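Mazza reserva fondos para dos brazos robóticos en su taller de Ernmont

La firma de embalaje Mazza ha incluido en su presupuesto de marzo la compra de dos brazos robóticos para el taller de Ernmont, donde prepara pedidos pequeños y material de exposición. La partida asciende a 2.678 euros por puesto y mes en régimen de alquiler con opción de compra, según el plan presentado a la plantilla. 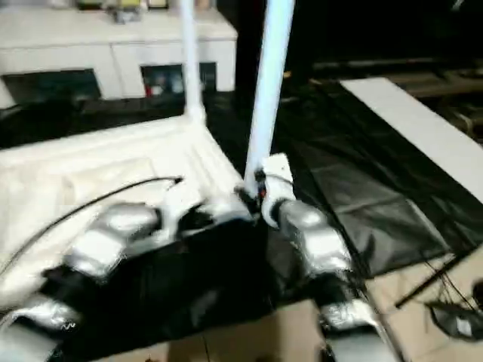 El contrato, negociado con el distribuidor Endard, tendrá una duración inicial de 10 meses. La cuota cubre los brazos, el controlador y las revisiones. Quedan fuera las pinzas de repuesto y el cableado, que Mazza pagará aparte — 751 euros por juego.

«Preferimos alquilar primero. Si compramos y luego cambia el tipo de pedido, nos quedamos con el equipo parado», explicó Samuele Costa, responsable de compras. Costa añadió que la mayor duda está en los materiales ligeros o plegados, que se deforman con facilidad, y que de ellos dependerá el modelo de pinza.

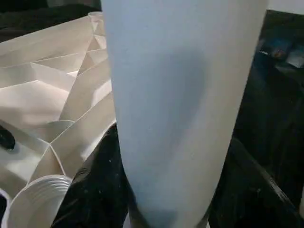 La empresa descartó una oferta anterior de Gritness, más barata en la cuota pero sin asistencia en el taller. También ha aplazado la cinta transportadora prevista en el primer borrador.

El plan fija como condición para ejercer la compra que cada puesto complete más de 100 pedidos semanales al término del alquiler. La formación del personal correrá a cargo de Endard y comenzará antes de la entrega del segundo brazo.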